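Button Tray Project – progress report, 29th November

Ching-wen Fang and I are making a color-matching game for the Kwan after-school room. It started in September as a board game and got a lot simpler!

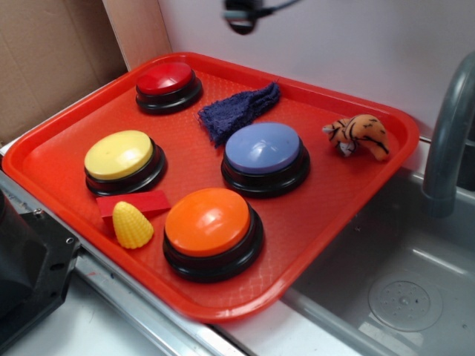
Color turned out to be the easy bit to agree on. Texture took us forever. I wanted something fuzzy next to all that shiny plastic, so the navy cloth went in between the red button and the blue one, and I love it there – frayed end and all.
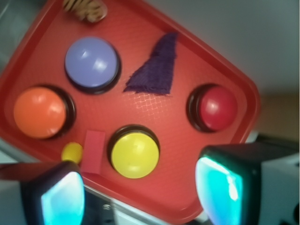

Our budget was 60 dollars and we spent 24, mostly on buttons.
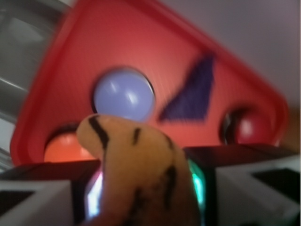
Next up is writing the rules card. Ching-wen wants pictures only, and I'd like a few words too.

Krum Babić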